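Pretine Tip-Up Stadium Seat
Item 1416, by Pliltbridge

If you have ever sat through a full soccer match on a cold concrete step, with a folded program for a cushion and somebody's knees in your back, you already know why we started making seats. The Pretine is our everyday tip-up chair for small and mid-sized grounds, the kind with one proper stand and a bank of terracing that the club has been meaning to do something with for years. It is a plain seat and we're rather fond of it. It folds itself up when you stand, it wipes down easily after a muddy Saturday-league sort of crowd, and it has a back high enough to lean on when your side is three down and there's nothing left to do but lean.

The seat pan is 19 inches wide, which was a bit of an argument in our workshop. A narrower pan lets you squeeze a few more people into a row, and plenty of older stands were laid out on that basis, but people come to the game in big coats and they bring blankets and children and hot drinks. We went with the wider one and haven't regretted it. The seating height is 17 inches from the step once the bracket is fixed at its middle setting, and you can take it up or down a notch if your steps were poured unevenly (and they very often were, especially in stands that went up in stages as the money came in).

Choosing a fixing

Most older terraces want the riser bracket, which bolts to the vertical face of the step and leaves the floor clear for sweeping. If your risers are shallow or the edges are crumbling, have a look at the tread bracket instead. It stands on the flat of the step and spreads the load a little further back. Both come with the bolts and washers, but the drill bit is yours to find, so please check the size on the fitting sheet before the work party turns up!

For timber stands there is a third bracket with a longer foot. We'd ask you to talk to us before ordering that one. Wooden stands are lovely things, and each seems to have been put together by someone with his own ideas, so we like to see a sketch of the joists and a few measurements first.

Colors and numbers

The Pretine comes in navy, bottle green, maroon, bright red, sky blue, yellow, white and black. You can mix colors within an order at no extra charge, and a good many clubs do, to pick out initials or a stripe along the stand. Send us a grid on squared paper, or a spreadsheet if you prefer, with one square to a seat, and we'll pack the cartons row by row so that you aren't sorting them in the parking lot.

Number plates clip to the front lip of the pan and row letters go on the end seat. Do tell us which end your numbering starts from. The first batch we ever supplied to Mets Lane had to be renumbered from the opposite aisle, and the old season tickets were all still right, so it was the seats that had to give way.

What regulars tell us

The biggest order we sent out last August was 241 seats for a covered side stand, in maroon with white ends, and the club fitted the lot before their first home match. Their one grumble was the noise of a whole row tipping up together at the final whistle. We now fit a softer rubber stop as standard, and if your seats are from before the change we're happy to send replacement stops. They push in by hand.

People also ask about fading. Every plastic seat will fade in the end, and reds and yellows tend to go first on a south-facing stand. The pans are treated against sunlight and the treatment does slow things down, though we would still suggest ordering a few spares with your first batch and putting them out in the weather with the rest. A brand-new seat in the middle of an old row sticks out a mile.

Care

Warm water, a soft brush and ordinary dish soap will deal with nearly everything. Please keep pressure washers away from the hinge. Once a year, before the season gets going, walk the rows and snug up any bolts that have worked loose, and put a drop of light oil on any hinge that squeaks.

Ordering

Seats are packed in cartons with brackets boxed separately. Sample seats can be borrowed for a fortnight, and we do encourage it, as there's no better test than sitting through both halves.

Related items
Trendeda Folding Bench, two-person
Trendeda Dugout Seat with headrest
Pretine riser bracket, spare
Pretine number plates and row letters
Rubber stops, replacement pack
Pliltbridge press box desk

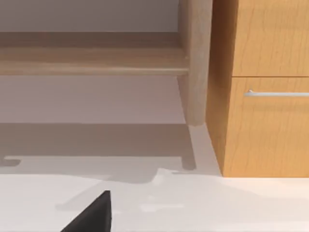
Pale wood shelving, rendered view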